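Sim pick and place for club project - grasps keep slipping
Robotics Club board > Student projects

vydao_
So our team (Prurus, four people, all first-years) is doing the tabletop sorting task for the October showcase, and I finally got the kitchen counter loaded in sim with the Franka. 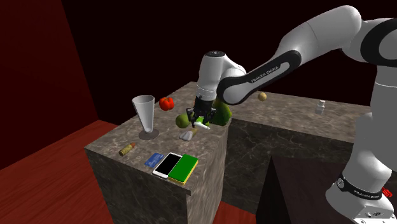 My trouble is the small stuff. Over 154 tries the arm got the object to the bin 41 times, and most of the misses are it pinching and then losing hold on the way up. I've messed with friction all week and I'm kind of sick of it!

ksowah
Friction was my first guess last year too. Check your timestep before anything else. Ours was way too big and the fingers were sinking into things.

Dat P
Disagree, sorry. I'd cut the clutter first. You've got a bell pepper, an avocado, a phone, a sponge and more all on one counter. Start with one object, get it to 75 percent, then add stuff back.

ksowah
But the task is clutter? If she trains on a bare counter she'll just do it all over again in September.

vydao_
Yeah, the rules say mixed objects, so I'd rather keep them - but I can do a one-object run tonight just to compare. Halving the timestep now. Does anyone have the gripper settings from the Isorus team?

hanh.n
I do, sending them over. Close slower than you think you need to.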